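Re: [drindar-users] Box joints come out loose after moving to 2000-step profile

Joaquín Valdebenito wrote:
> After switching to the 2000-step profile, every slot comes out wide.
> Same board, same settings. Do I need to redo kerf compensation?

Yes. The new profile does not import the old kerf value. It resets to zero, and the cutter follows the line center. 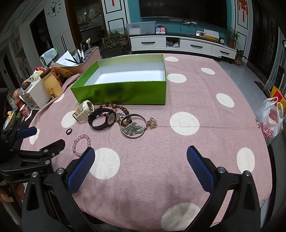
Cut a test strip with nine slots at the default feed, measure slots 1 and 8, and enter the mean difference from nominal under Tool > Kerf. Let the board sit in the room for 30 minutes first. Gray board swells more than white.

If the two slots disagree, the belt is slack. Fix that before touching kerf.

Brandão

Recent threads:
Wedora import drops layer names
Wirkska blade holder, left-hand thread?
January archive rebuild

List contact: drindar-users owner | Back to top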